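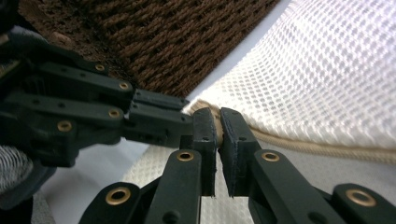 两只夹爪挤在同一小段滚边绳上,右边那块指垫的下角已经起毛了。

八月热得人不想动,我还是花了一个下午伺候我的手持夹爪。我给它起名叫 Gita,左边那只叫 Mekberg,名字是 Simin Ghorbani 取的,问她什么意思她也不说,叫着叫着就习惯了。

先说指垫。我一直觉得指垫这东西能用就用,结果最近夹细绳的时候手感越来越怪,绳子老往一边跑。拿到灯底下一看,边角毛毛的,用指甲一刮还能带起一点絮。夹积木、夹杯子的时候根本感觉不到,一换成布料的滚边就露馅了。所以我现在检查指垫都用带绳边的网布,比拿尺子量好使多了:夹住,轻轻往外拽一下,再换个角度夹一次。要是绳子在两块垫子中间打滚,那就别犹豫了,换!

换指垫的步骤我记一下,省得下次又翻聊天记录。先把夹爪断电,手指张到最大,旧垫子从上沿慢慢揭,别从下角硬抠(我抠过,连底下的胶一起撕花了,清了好久)。残胶用酒精棉擦两遍,晾干。新垫子我用的是 Zistex 的,背胶比之前那家厚一点点,贴的时候要先对齐上沿,再往下压,压住数到 12 再松手。两边都贴完以后让手指空合几次,看两块垫子的面是不是平的。我第一次贴歪了,左边高出来一截,合上以后像两颗没长齐的门牙,只好撕了重来。

再说关节。连杆是黑色塑料的,转轴孔里嵌着黄铜色的圈圈,我特别喜欢这个颜色,黑配金,看着就贵(其实不贵)。好看归好看,灰和线头最爱往这里钻,尤其是你像我一样整天拿它去夹毛衣、毯子、粗毛线织的东西。我的办法很土:小毛刷扫一圈,牙签把缠进去的线头挑出来,然后捏着指尖左右晃一晃,听有没有咔哒声。有声音就看看旁边的螺丝。螺丝千万别一口气拧死,拧到刚好不晃,再回一点点,不然手指开合会发涩,电机跟着受罪。我去年就拧死过一颗,还以为是电机坏了,在 Najafi 的店里差点下单买新的,老板让我先把螺丝松半圈试试……省了一笔钱,也丢了一次脸。

油要不要上?Simin 说要,我说不要,我们俩为这个能吵一个晚上。我的理由是我夹的几乎全是布,浅色的还特别多,一滴油蹭上去就洗不掉。她做的是金属件,当然无所谓。最后的折中是只给 Mekberg 上一点干性润滑粉,Gita 什么都不上,过一阵子再比比谁的关节松得快。目前看不出差别,等有结果了再写。

最后是两只一起用的时候的位置校准,这部分最磨人。夹细绳这种活,两边指尖要凑得很近,几乎贴在一起,稍微偏一点就互相顶。我以前是一只定好了再去凑另一只,老是顶歪。现在改成先让 Gita 夹住绳子不动,再让 Mekberg 从侧面平着慢慢靠过来,速度调到最低,靠到指尖并排就停,把这个位置存下来。然后张开、退回、再来一遍,看第二次是不是还停在同一个地方。我一共试了 13 次,前几次简直是在打架,后面越来越顺,最后两三次我都舍不得关机了,一直在那儿看它来回走。

对了,底下垫的布也有讲究,我喜欢用浅色带格子纹的,手指挪了多少一眼就能看出来,掉了小螺丝也好找。深色的粗毛线毯子就不行,上次一颗螺丝掉进去,我趴在桌上摸了 36 分钟,腰疼到第二天。

备用指垫还剩 2 片,得补货了。有谁用过比 Zistex 更耐磨的,留言告诉我一声,最好是背胶别太厚的那种。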